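Speaker notes – Two hands on one table: what we learned swapping grippers

Slot is forty minutes with questions. Aim to be done talking by thirty.

Opening (slide 1)

Say hello, thank Tamer Zoubi for the introduction and for lending me his clicker. Then straight in. Ask for a show of hands: who has changed a gripper on an arm in the last year? Who enjoyed it? Wait for the laugh, if there is one.

The question for today is a small one and I love it. If you keep the arm, the camera and the controller the same, and change only the thing on the end of the wrist, how different does the work become? We spent most of January finding out, and I could happily talk about it all afternoon.

What we compared (slide 2)

Two end effectors. First, the Zimari parallel gripper: two flat pads, one motor, opens and shuts. Second, the Horkska hand: four fingers and a thumb, black, with a ribbed silver back. Same pair of arms for both, same Jurnum controller, same head camera at the same height.

Say clearly that the people driving the arms stayed the same too. Boyang Su and Huiling Lu did every session between them and swapped over at lunch. Somebody always asks.

The numbers (slide 3)

2826 attempts in total. 1293 with the parallel gripper, the rest with the hand. Every object got at least 100 tries with each. Don't read the table out, they can read. Point at the two rows in bold and move on.

Where the simple gripper won (slide 4)

Boxes! Anything with two flat sides facing each other. It's quick, it doesn't think about it, and when it misses it misses in a way you can see straight away. Boyang's line was that it's like picking up sugar cubes with tongs, and after a morning of driving it I agreed with him.

It was also much easier to teach. A new driver was comfortable in 6 minutes. With the hand, we were still finding new ways to get a thumb stuck after a fortnight.

Mention the pads here. We changed from smooth to soft ones halfway through and had to throw away the earlier box results. Own up to this, it's on the slide in small print anyway.

Where the hand won (slide 5)

Soft things, and things with no obvious side. With a bag you can lay several fingers over it and gather it in, so a bit of slipping on one finger doesn't lose you the whole thing. With flat pads you get a pinch of plastic and a lot of hope.

Cloth was the surprise for me. I had expected the parallel gripper to be hopeless and it was fine for lifting – a corner is a corner. It was putting the cloth down again in a decent shape where the fingers earned their keep.

Slow down here. Play the short clip twice, the second time without talking over it.

The camera (slide 6)

Everything is seen from the head, looking down over the table. Good for the overall layout, less good once a palm is over the object, and a five-fingered hand has a lot of palm. Huiling learned to come in from the side and low. I'd like a wrist camera for the next round and Zhiqiang Ye is already drawing the bracket.

A table mid-session (slide 7)

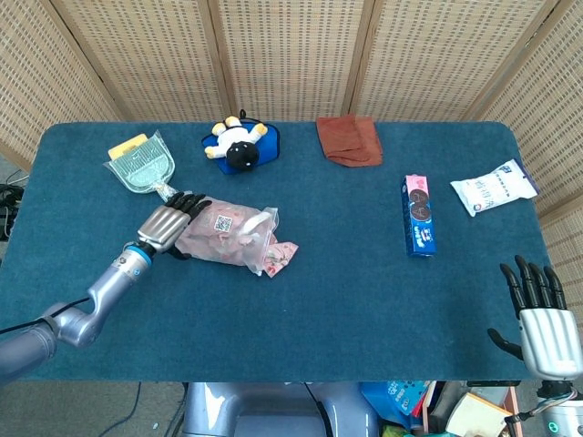 Jianguo Lu
Manipulation engineer, Väisänen test bench

Leave this one up for a good minute, people like looking at it. Let them find the plush toy on its cushion by themselves.

Start with the left hand, palm down over the clear bag. Look at how far the fingers reach: the tips are over the bag and just past the handle end of the dustpan. That's the planning problem in one picture. You want the bag, and the dustpan's neck is pointing right at your fingers.

Then the cookie box, which is a parallel gripper's dream, and the white snack packet next to it, which isn't anybody's. Thin packets lying flat on felt were the hardest class for both. With the hand we had some luck pressing and dragging towards the thumb. If someone in the room has a better trick, please, I want to hear it.

The other hand, on the right, has its fingers up and the thumb spread. Use it to talk about the waiting pose. We tried several, and an open one saved us time because the driver didn't have to unfold anything before the next reach.

What's next (slide 8)

Mixed pair: pads on one wrist, fingers on the other. Zhiqiang thinks it will beat both. I think so too, but I'd like to see it lose at something first so we know the test is fair.

Questions

Likely ones: price (give the range, no more), finger wear (see the spare slide), and whether the felt matters. It does, a lot. Bare tabletop results are on spare slide 2.

Leave the contact slide up. Give Tamer his clicker back.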